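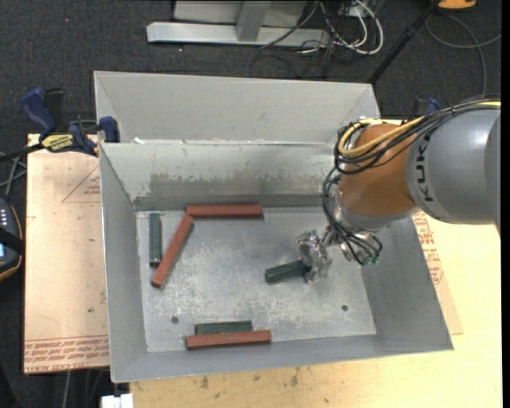
Red and green, three of each, in the big grey bin.

I have been wanting to write about blocks for ages, and a wet Sunday with the kettle on seems as good a time as any. Plain bars, painted one colour all over, no letters or animals on them. I love them! I love them more than is sensible for a grown woman with a mortgage, and my sister Mahlet has asked me more than once to please talk about something else at dinner.

It started last July when I took over a shelf at Kuleo, the little games and making room above the bakery in Bromorlow. The shelf had one tub of odd blocks on it, all sizes, half of them chewed. I sorted them out over a couple of evenings (radio on, biscuits, bliss) and found that the ones I kept picking up were the long bars. Cubes are fine, cubes stack, but a bar gives you a bridge or a fence or a roof beam straight away. You can lean one on another and it looks like you meant it.

Then there's the colour. I'd always thought you needed the full rainbow, and I had a list on the fridge of all the ones we were missing. But look at that brick red with the dark green! It makes me think of old railway stations, and front doors, and the good tin of shortbread. With two colours you start making patterns without being told to. Red, green, red, green, or all the reds on the bottom. The last time I put out a mixed tub of eight colours everybody just spent the time hunting for the yellow ones.

I'm just as fond of the bin, I must say. A metal bin is a very different thing from a plastic tub. The floor of that one is covered in pale scratches and worn spots, and there's a great dull scuffed band along the back wall, and I think it's all the better for it. Brand new metal makes me nervous. With a floor like that you can tip things in and drag them about and never once worry about leaving a mark. It has little chips along the rim between the two parts as well, up at the left end, which show up lovely and bright.

And it has two parts! A divided bin is my idea of luxury. I've got a thing at home that I use in the same way, big space at the front for whatever I'm busy with and a smaller one at the back for whatever I've finished with. At home the back part fills up with rubber bands and pen lids, but the principle is sound.

My favourite game with bars is also the simplest. Tip them in any old how, then take them out one at a time without disturbing the neighbours. The ones standing well clear are easy. The ones up against a wall are the devils - you can't get your fingers behind them, so you have to go for an end and tilt. Two lying side by side are worse still, with the one behind half hidden and looking shorter than it is. I always leave those until last. Mahlet goes for them first and then complains.

I wanted to play it properly with a set of 40, which is what my friend Yabsira Feyisa keeps in a drawer at Beyene, his framing shop. He cuts his own from offcuts and paints them on the windowsill. We managed one round and it took most of a lunch hour, and he'd like it known that he won. I'd say six is plenty. With six you remember where every one of them landed, and you can be finished and tipping them in again before your tea goes cold.

Next job is painting some of my own. I've got a tin of green that's nearly right but a bit too cheerful, so I'll be darkening it down this week. If anyone has a good brick red to recommend, do leave me a comment, and tell me how many coats it took.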